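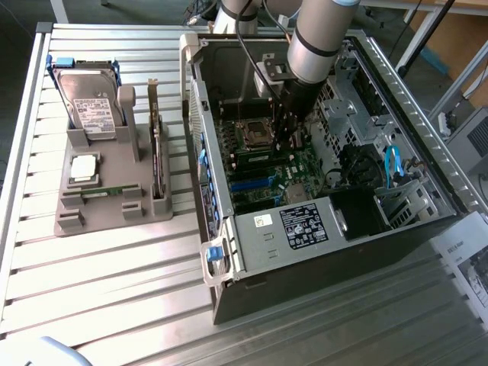
Fergal Daly wrote in to say that the dishwasher is fine for golf clubs as long as you skip the heated dry, and that he has been doing it for 8 years. I have no reason to doubt him. I would also not buy a used set of irons from him.

Cleaning Golf Clubs at Home Without Ruining Them, or the Sink

Posted September 17, 2025 in Garage & Mudroom

Heat and long soaks can loosen the epoxy that holds the head to the shaft. You find this out on a tee somewhere, when the head goes farther than the ball. A bucket is slower and nobody has to eat off it later.

Irons and wedges

Fill a bucket with warm water just deep enough to cover the heads and add a squirt of dish soap. Keep the water below the ferrule, the little plastic collar where the head meets the shaft. Ten minutes is plenty. Scrub the grooves with an old toothbrush, and then throw that toothbrush out or mark it in a way the whole family understands. Skip the wire brush on anything chrome.

Rinse, dry with a towel, and wipe down the shafts while you're at it. Steel shafts will rust if they go back in the bag wet, and the bag will smell like a pond by November.

Woods and the putter

Don't soak these. A damp cloth, a drop of soap, another cloth. Old persimmon heads like my father-in-law's Grandell driver get a barely damp wipe and some paste wax, plus a few respectful words about how far it used to hit.

Grips

Most "worn out" grips are mainly sunscreen and sandwich. Wash them with warm soapy water and a washcloth, rinse, and stand the clubs up to dry overnight. If they're still slick, go over them lightly with 80 grit sandpaper. If they're slick after that, they're done, and so is your excuse for the back nine.

Regripping takes a hook blade, double-sided tape and solvent. I use the Devow tape because the hardware store stocks it. Open the garage door first. Slide the new grip on in one push, all the way, with no stopping to admire it halfway. I stopped once, and that 8 iron is now a tomato stake.

The bag

Empty every pocket. Mine gave up 2 gloves gone stiff as jerky, a granola bar and a raffle ticket, number 681, for a Molline cooler I evidently didn't win. Vacuum the inside with the crevice tool, wipe the outside, and leave it unzipped somewhere dry for a day.

Shoes

Stuff them with newspaper and keep them away from the heater. My Mikkelsen pair spent one night on a radiator and came off it a size smaller, with the toes pointing up. My nephew wears them to mow the lawn.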